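**Ticket:** Return path noise and intermittent upstream loss, Surnex node 20
**Product:** Adarura dual-output distribution amplifier, with Cerareck return module
**Reported by:** Jansen Cable Services, network operations
**Assigned to:** Femke Postma, second-line support
**Priority:** 2
**Status:** Closed, with one follow-up item

## Initial report

The customer reports that modems served by the second output of the amplifier in cabinet 111 lose their upstream connection several times each evening. Downstream signal levels remain within limits during the events. Modems on the first output are affected less often and normally recover without a restart.

The customer has replaced the input connector and the return module fuse. Neither action changed the behavior. The customer requests a replacement amplifier under warranty.

## Response from first line

Thank you for your report. Before a replacement can be approved, please provide the following:

- the serial number and the firmware version of the amplifier
- the return attenuator and slope settings for each output
- a return spectrum capture taken during an event and another taken during a quiet period
- the supply voltage measured at the amplifier, under load

Please do not reset the unit to factory settings before the values have been recorded. A reset clears the event log.

## Customer reply

The requested values have been attached to the ticket. The firmware is the version delivered with the unit. The return attenuators on both outputs are set to the default position. Supply voltage is stable and within the range printed on the housing.

The capture taken during an event shows a raised noise floor across the lower part of the return band. The quiet capture does not. The technician on site noted that the change is sudden in both directions and does not follow outdoor temperature.

## Second-line analysis

The event log shows no restarts, no supply alarms and no loss of the management connection. An internal fault in the return module would normally produce at least one alarm. The log therefore does not support a hardware failure at this stage.

The raised floor at low return frequencies is typical of ingress from a subscriber installation or from a damaged drop cable. The amplifier combines the return signals from both outputs, so noise entering through one branch can disturb modems on the other. This agrees with the report that the first output is affected to a lesser degree. 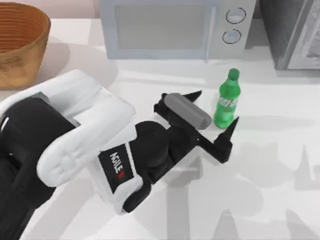

The customer was asked to use the ingress switch on each output in turn during the next event. The switch has three positions: open, 6 dB attenuation and closed. The 6 dB position is preferred for this test, as it leaves most modems connected while the noise level is observed at the headend.

Results as reported by the customer:

| Step | Output 1 | Output 2 | Noise floor at headend |
|---|---|---|---|
| A | Open | Open | Raised |
| B | 6 dB | Open | No visible change |
| C | Open | 6 dB | Clearly lower |
| D | Open | Closed | Normal |

Step D was limited to a few seconds. All switches were returned to open after the test.

The results place the source downstream of output 2. The amplifier is passing the noise to the headend and is not generating it. The warranty request was placed on hold pending inspection of the branch.

## Field inspection

Jansen Cable Services inspected the taps on the second branch, beginning with the tap nearest the cabinet. At the third tap, disconnecting one drop cable returned the noise floor to normal. Reconnecting the cable brought the noise back. The test was repeated with the same result.

The drop cable was found to have a loose connector at the wall outlet and a break in the outer shield near the point of entry to the building. An unapproved two-way splitter had also been fitted behind the outlet. The cable and connector were replaced and the splitter was removed. An unused tap port on the same branch had no terminator, and one was fitted.

## Additional finding

While reviewing the attached settings, second line noted that the return slope on output 2 did not match the network plan. The plan calls for the same value on both outputs. The customer confirmed that the setting had been left over from an earlier cable layout.

The setting was corrected through the management interface. This error did not cause the upstream loss, but it reduced the margin available to modems at the far end of the branch.

After the change, please verify the following and record the values in the cabinet file:

1. Return level at the headend for one modem on each output.
2. Modem transmit level at the last tap on each branch.
3. Position of both ingress switches.

## Resolution

The customer monitored the node through the evening hours and reported no further upstream loss. Availability over the monitoring period was recorded as 100 percent for both outputs. The warranty request has been withdrawn, and the installed amplifier remains in service.

## Follow-up

The installation guide lists the ingress switch positions but does not describe their use in locating noise. A request to add the procedure has been sent to the documentation group, with the revised guide planned for January. The present ticket is linked to that request.

Closed by: Femke Postma, second-line support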